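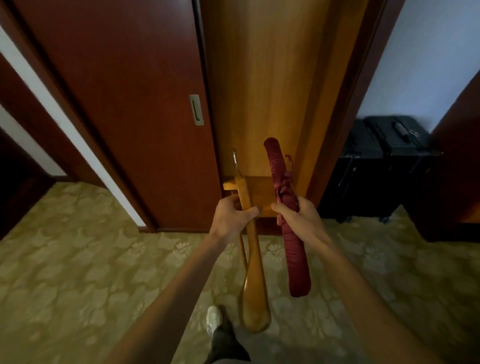
Ticket subject: Left wrist stalls and missed hooks on wardrobe job
Unit: Iltorura two-arm, wardrobe cell, Melitcombe site
Opened: October 31, 2020
Opened by: Bohumila Kubíček
Priority: Normal
Status: Resolved, one item left open

Original report

Hi Minwood support! The unit has been doing lovely work on the wardrobe job for weeks, so I'm fairly keen to get it back. Two things started going wrong on the same morning. The left wrist stalls partway through its turn when it reaches up for the rail, with fault "joint 6 following error." And when the wrist does get there, the fingers close on air beside the hanger hook. The right arm reaches fine but misses hooks too, less often.

What I've tried so far: full power cycle, homing both arms twice, cleaning the lens with the cloth that came in the kit. Homing passes every time. The job program hasn't been changed. I did swap the left wrist cable the evening before, following the service sheet, and it ran one good cycle after that before I shut it down.

Floor items (shoehorn, umbrella, anything with a handle) still work well on both arms. It's only the rail.

Reply from Minwood support

Thanks, that's a really useful report. A stall on one joint and a miss on both arms sounds like two separate faults, so let's take them one at a time. Please send the joint 6 log from a stalled reach, and another from the floor pick that still works. Leave the arm at reduced speed until we've looked.

Bohumila

Logs attached. Something I noticed while pulling them: the floor pick hardly turns joint 6 at all. The rail reach turns it nearly to the stop. So "the floor is fine" may only mean the wrist never gets to the bad part.

Minwood support

Great catch, and the logs agree with you. Current on joint 6 climbs steadily through the last part of the turn, then the drive gives up. A bad motor or encoder usually shows up as a spike or a jump. A slow climb is something pulling. Could you power down, turn the left wrist by hand through its whole range, and watch the new cable while you do it?

Bohumila

Found it! The cable goes tight well before the end of the turn. The service sheet calls for 200 mm of slack between the forearm clip and the wrist plug and I had far less than that. I'd measured with the wrist straight, which looked generous on the bench, and then clipped it one clip too far back. Moved it forward one clip, measured again with the wrist turned, and the hand turn is silky all the way round now. No chafing on the jacket, I went over it with a flashlight.

Ran the rail reach at reduced speed, then full speed. No stall. Current on joint 6 is flat. I'm delighted with that, even though it was my own clip.

Still missing hooks, though.

Minwood support

Excellent, one down. We'll add a line about measuring with the wrist turned, the sheet should have said so.

For the hooks: is the miss always in the same direction? And could you do the rail pass by hand, slowly, with the head camera running, and load it as a reference? We'd like to compare where the software thinks the hooks are with where a pair of hands goes for them.

Bohumila

The left arm lands to the left of the hook every time, by nearly the same amount. The right arm is scattered, sometimes dead on, sometimes well along the rail. Reference pass is loaded.

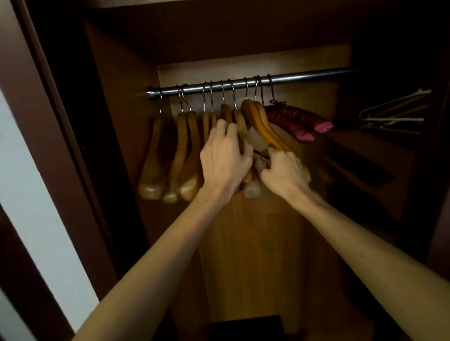 Reference pass at the rail, both hands on the bunched wooden hangers.

I love how quickly you learn things from doing the job yourself. I went for the tops of the hangers with the left hand and steadied the lower arms with the right, without thinking about it. The program has both arms going for hooks. Where they're crowded together there isn't much room for a fingertip, let alone the Herrera fingers, which are wider than mine. The padded burgundy one at the right end is a different shape altogether, more like a thick bar.

Minwood support

That's a super reference, thank you. Couple of answers from it.

The steady offset on the left is almost certainly the tool setting. When you unplug the wrist cable, the controller drops the stored fingertip position and goes back to the factory one. It won't warn you (we've asked for a warning in the next release). Please redo the fingertip calibration on the left arm: Setup, Tools, Left, Touch Off. Use the pointed pin, three touches, and save before you leave the page. If you leave first it throws the touches away.

The scatter on the right looks like vision. Switch on the hook overlay and tell us what it's marking.

Bohumila

Touch off done. The stored value was indeed the factory one. The left arm now comes down over the hook beautifully, I made it do it a few times just for the pleasure of watching.

The overlay is very interesting. It's putting hook markers on bare rail! They slide along as the head moves, and then the right arm goes off happily after one of them.
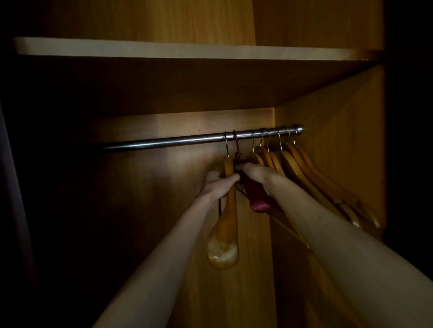
Exposure on the head camera turns out to be the thing to look at. I'd left it on auto after cleaning the lens, which must have reset it (the menu button is right next to where you hold the housing). Auto tries to rescue the dark parts of the wardrobe, and there's a lot of dark: the light is strongest on the back panel right by the rail and drops off to nearly black at the sides. Meanwhile the chrome has a bright streak along most of its length, and the hooks are thin silver wire against it. With the exposure pushed up, the streak swells and breaks into bits, and those bits are what the overlay calls hooks. The maroon fabric in my right hand never got a false marker, nor did the wood.

Minwood support

Love it, you've done our job for us. Please set exposure to manual and start at 800 on the slider, gain at the lowest step. Then bring the slider down until the false markers vanish, and stop there. If you go much further you start to lose the hooks as well, and those near the dark end go first.

Bohumila

False markers were gone before I'd moved it very far. I took it a touch lower for safety, lost a real hook at the left, and came back up. Saved under the job, so it loads with the job and doesn't depend on my thumb.

While I had the program open I also tried a different approach angle for the crowded section. With the wrist tipped 11 degrees the fingers slip between neighboring hooks much more neatly. Is that all right for the cable, or am I asking for another stall?

Minwood support

That's fine for the cable with the slack you have now. Nice idea, too! Keep an eye on the joint 6 current for the first long run. If it stays flat you're good.

Could you also add a steadying move for the second arm, like the one in your reference? Light contact on the lower part of the hanger, low force, released before the lift. There's a template called "assist hold" in the library.

Bohumila

Added. It took me a while to work out that "released before the lift" has to be a separate step and can't be ticked on the hold itself. First attempt had the two arms pulling against each other very politely until the force limit stopped them. Second attempt was perfect. The hangers hardly swing now, and I think that helps the camera as well, because the next hook stays put while it's being looked at.

Long run finished: no joint 6 faults, current flat from start to finish. Misses on plain wooden hangers are down to the odd one, and it retries and gets those.

The padded one still beats it. The fingers close, the padding gives, and the hanger rolls in the grip. I've set the job to skip it for now and carry on with the next.

Minwood support

Wonderful result. For padded hangers we'd suggest the soft pads from Herrera, part of the spare finger set you should already have in the kit box, under the foam. Grip on the hook itself, above the padding, at low force. We haven't tried it on one that thick, so please tell us how it goes.

Finger pads are due for inspection at 2,000 cycles anyway, and your counter is getting close, so you could do both in one go.

Bohumila

Soft pads were under the foam, as promised. I'll fit them at the inspection and test on the padded hanger then. Please close the stall and the missed hooks and keep the padded one open under the same number. I've written the clip position inside the forearm cover in marker for whoever changes the cable next.

Changes made on this ticket

Left wrist cable: moved forward one clip, 200 mm slack, measured with wrist turned.
Left fingertip: touch off repeated and saved.
Head camera: manual exposure, lowest gain, stored with the job.
Rail job: tipped approach in the crowded section, assist hold from the second arm with separate release step.
Padded hanger: skipped by the job until soft pads are fitted.

Minwood support

Stall and missed hooks closed. Padded hanger left open, waiting on customer. Service sheet correction sent to the documentation folks with Bohumila's wording.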